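Lista: compras-automatizacion
Asunto: Re: Consulta sobre el kit Mivetti de recogida y clasificación
De: Unidad de Equipamiento Docente, Centro Tecnológico Olano
Fecha: miércoles, 22 de julio de 2026

Estimados miembros de la lista:

Respondemos a la consulta del Instituto Bech, que reproducimos a continuación para comodidad de quienes se hayan incorporado recientemente. Pedimos disculpas por la demora; el periodo de evaluación no se cerró hasta la semana pasada y preferíamos contestar con el informe interno ya aprobado.

> El Instituto Bech estudia incorporar para el próximo curso un
> puesto de manipulación robótica destinado a los ciclos superiores.
> Hemos recibido de Pranen una oferta por el kit Mivetti, que según
> el catálogo incluye software de percepción, planificación de
> agarres, material de ensayo y asistencia en la puesta en marcha. El
> brazo no forma parte del suministro.
>
> Tenemos entendido que el Centro Olano lo está probando en
> préstamo. Agradeceríamos conocer su valoración sobre los siguientes
> extremos: si el sistema trabaja con objetos amontonados o exige
> presentarlos separados; qué ocurre con los textiles y los objetos
> blandos; qué espacio y qué preparación requiere el puesto; y si las
> condiciones económicas que se nos trasladan (cuota anual de
> mantenimiento de 1.000 euros) coinciden con las suyas.
>
> Nos interesa también saber si el kit puede emplearlo alumnado sin
> experiencia previa en programación de robots.
>
> Instituto Bech, Departamento de Fabricación

Conviene precisar en primer lugar el alcance de nuestra prueba. Pranen cedió el kit en régimen de préstamo, sin coste y sin compromiso de compra, y el Centro aportó el brazo y la mesa. Se trabajó durante 7 jornadas completas, con registro de casi 3.000 intentos de agarre. El personal de Pranen estuvo presente únicamente el día de la instalación; el resto de las sesiones corrió a cargo de nuestra unidad, y las incidencias se tramitaron por el canal ordinario de soporte, el mismo del que dispondría cualquier cliente.

La tarea elegida fue la que el fabricante denomina «vaciado con clasificación»: el brazo toma un objeto de un recipiente colmado y lo deposita por el orificio de una caja, según la categoría que se le haya asignado. Mantuvimos los objetos en desorden y sin retirar los que sabíamos difíciles.

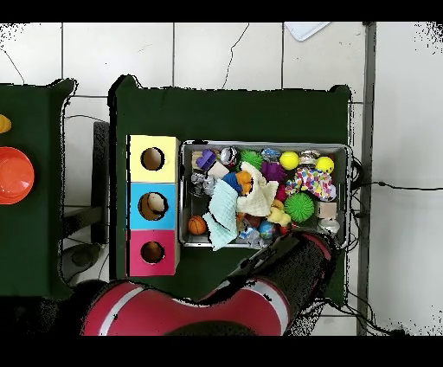

En cuanto a la primera cuestión, el sistema no exige separación previa. La documentación recomienda que el contenido no rebase el borde, recomendación que incumplimos deliberadamente en varias sesiones. El módulo de percepción distingue con acierto los cuerpos rígidos de contorno definido, y las pelotas de superficie lisa se resolvieron de forma satisfactoria en casi todos los casos. Las pelotas de púas blandas dieron un resultado mejor del esperado: la superficie cede y los dedos encuentran apoyo aunque la aproximación no esté bien centrada.

Los textiles constituyen el punto débil. Cuando un paño cubre parte del montón, el planificador tiende a interpretarlo como fondo y propone agarres sobre los objetos contiguos, con el consiguiente arrastre. El perfil específico para tejidos, que se activa manualmente, corrige el problema en parte, pero alarga el ciclo de manera apreciable. Pranen nos ha comunicado por escrito que en agosto publicará una revisión de ese perfil. No hemos tenido acceso a ella y no podemos pronunciarnos al respecto.

Las superficies metálicas reflectantes plantean una dificultad distinta. Las latas aplastadas se localizan bien con luz difusa y mal con luz directa. Tras cambiar la orientación de las luminarias de la sala las detecciones falsas disminuyeron, aunque no desaparecieron. Recomendamos que esta circunstancia se tenga en cuenta al elegir la ubicación, antes de firmar el acta de puesta en marcha, ya que el contrato considera la iluminación responsabilidad del cliente - cláusula que pasó inadvertida en nuestra primera lectura.

Respecto al espacio, basta una mesa estable con cabida para el recipiente de origen y las cajas de destino. Nosotros empleamos un paño verde oscuro como fondo; el kit admite otros colores, pero pide repetir la calibración si el fondo se cambia.

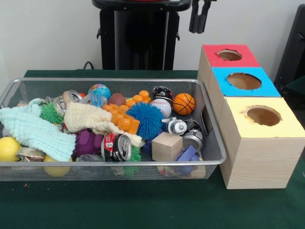

Puesto de ensayo con la cesta de malla, las cajas de destino y la pinza en alto.

La posición de las cajas se declara una sola vez, al inicio de la sesión. Si alguna se desplaza, el sistema no lo advierte por sí mismo y sigue soltando los objetos en la coordenada guardada. Hemos trasladado a Pranen la conveniencia de incorporar una comprobación automática; la respuesta ha sido que la solicitud queda registrada, sin indicación de plazo. Para uso docente sugerimos fijar las cajas a la mesa o marcar su contorno con cinta.

Otro aspecto que el catálogo no menciona es la relación entre el tamaño del orificio y el del objeto. El programa permite asignar a una caja piezas que no caben por su abertura. En tal caso el brazo completa el movimiento, abre la pinza y da la operación por concluida. El recuento final que ofrece la aplicación debe leerse, por tanto, como número de depósitos intentados. En nuestro informe los resultados se verificaron manualmente al término de cada serie, y rogamos a quienes comparen cifras con las del fabricante que tengan presente esta diferencia de criterio.

La calibración inicial entre cámara y brazo se realiza con una plantilla incluida en el suministro. El procedimiento está bien descrito en el manual, salvo el apartado relativo a la altura de seguridad, cuya traducción al español resulta confusa y en un punto contradice el esquema que la acompaña. Aconsejamos seguir el esquema.

Con el valor de fábrica, los dedos entraban demasiado en el montón antes de cerrar y desplazaban las piezas vecinas. Reducido ese parámetro, el comportamiento fue claramente mejor sobre los objetos de la capa superior, a costa de más intentos fallidos en los de poca altura.

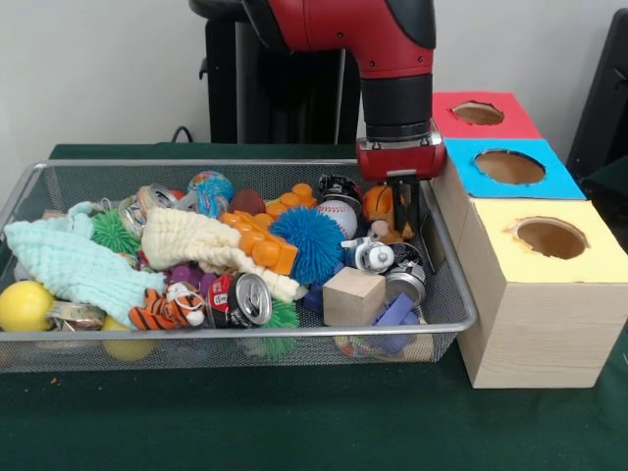 Para las piezas de construcción encajadas entre sí debe decidirse de antemano si se consideran un único objeto o varios. El sistema las trata como uno, y así lo hicimos constar en las hojas de registro. Los peluches se agarran sin dificultad, pero conviene rebajar la fuerza de cierre; el ajuste se encuentra en el menú avanzado, protegido con contraseña, y el alumnado no debería tener acceso a él.

Sobre el uso por alumnado sin experiencia, nuestra valoración es favorable con reservas. La interfaz gráfica permite definir categorías, lanzar una serie y consultar el registro sin escribir código. Dos grupos del ciclo superior la utilizaron tras una sesión introductoria y completaron la práctica en el tiempo previsto. Ahora bien, cuando se produce una parada por colisión, el mensaje que aparece en pantalla es poco explícito, y el rearme exige conocer el procedimiento propio del brazo. Consideramos imprescindible la presencia permanente de un docente formado.

Por lo que se refiere a las condiciones económicas, la cuota de mantenimiento que se nos ha ofrecido es la misma que indica el Instituto Bech. Debe señalarse que cubre las actualizaciones y el soporte remoto en horario laborable, y que excluye los desplazamientos. La oferta remitida a este Centro contempla además 2 licencias de puesto; la tercera y siguientes se presupuestan aparte. Aconsejamos solicitar por escrito la confirmación de este extremo, pues en la versión de la oferta que recibimos inicialmente no figuraba.

El soporte remoto atendió todas nuestras incidencias, con desigual prontitud. Las relativas a licencias se resolvieron en el mismo día. Una consulta sobre la exportación de registros permaneció abierta hasta después de finalizada la prueba, y la solución consistió en un archivo de conversión que no está incluido en la distribución general. Lo facilitaremos a los centros que lo soliciten, previa conformidad de Pranen, que hemos pedido ya.

A la vista de lo anterior, el Centro Olano ha propuesto a su dirección la adquisición de un kit Mivetti para uso docente, condicionada a que la revisión del perfil de tejidos pueda comprobarse antes de la firma. No se propone su empleo en servicios a empresas, ámbito para el que la verificación del depósito nos parece insuficiente en su estado actual.

El informe completo, con las hojas de registro y los parámetros utilizados en cada serie, está a disposición de los centros adheridos a la lista. Las solicitudes deben dirigirse al buzón de la unidad, con indicación del centro y del uso previsto. Durante el mes de agosto el buzón se atenderá con menor frecuencia.

Agradeceríamos que los centros que hayan probado el kit con otro tipo de pinza compartieran sus resultados por este mismo medio.

Atentamente,

Unidad de Equipamiento Docente
Centro Tecnológico Olano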